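I should say up front that I came to Pindska for the wrong reasons. I wanted to write about turnout, and I'd packed 10 blank notebooks and a very confident outline (my adviser, Forough Golestani, still teases me over it). What people in Pindska wanted to talk about was the mayor they'd thrown out in March, and whether he was allowed to run again for the same seat. So that became the paper!

The rules on this are a mess. Under the town charter a recalled mayor can't hold "the office from which he was removed" until the term runs out, but the charter was written before the council merged with Kollwood, and the merged seat has a different name. Is it the same office? The ousted mayor's lawyers said no. The election board said yes, then no, then asked the district court, and the district court sent it back.
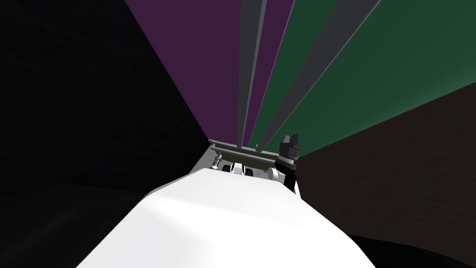
I spent most of my first weeks reading the petitions. To get on the ballot he needed 200 valid signatures, and his people turned in 503, so the other side couldn't do much on numbers alone and went after addresses instead. Half the town seems to have moved since the last register was drawn up, and the objections are full of arguments about which side of the river somebody sleeps on. I loved these files more than I can say. One man attached a hand-drawn map of his own kitchen to show that it sits in Pindska and his bedroom sits in Kollwood.

My interviews (20 of them, all in people's homes or at the Grustatov market) went a different way. I kept asking about the charter and people kept telling me about the bus line he'd cut, or the bus line he'd saved, depending on who was talking. I stopped correcting for that after a while and started writing it down, and Section 5 is mostly built on those notes. 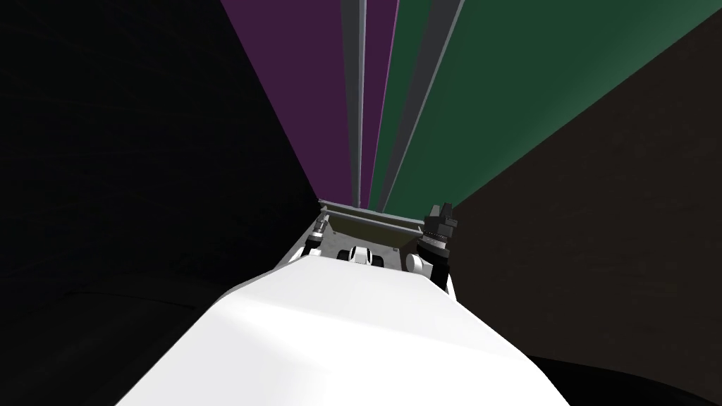
**Figure 4**

### 4.3 What supporters meant by "coming back"

I'd expected the word "comeback" to be about winning. It mostly wasn't. When his supporters said he'd come back, they meant he'd shown up in the square after the recall and stood there shaking hands in the rain, and for a lot of them that was the whole event. The vote was paperwork. A retired bus mechanic told me he'd go to every rally and probably skip the election, and he didn't see anything odd in that.

This is where I part ways a little with Cheung, whose account of recalled officials treats the rally as a way of getting people to the polls. I think that's right for the larger towns. 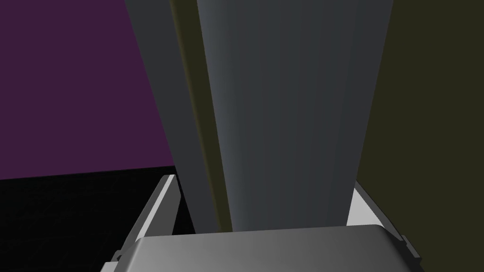
In Pindska, though, the rally did other work. It let people who'd been quiet during the recall say out loud whose side they were on, and their neighbors took note of who came and who stayed by the bakery pretending to shop. I went to two of these and was asked both times, very politely, which side of the square I planned to stand on. I picked the fountain, and I got some looks for it.

The opponents had their own version. They called him "the tenant," as if he'd been evicted and kept turning up for his mail, and the name stuck well enough that a few of his own supporters used it with me and then got embarrassed. I come back to the nickname in Section 5, along with the leaflets that carried it over the river.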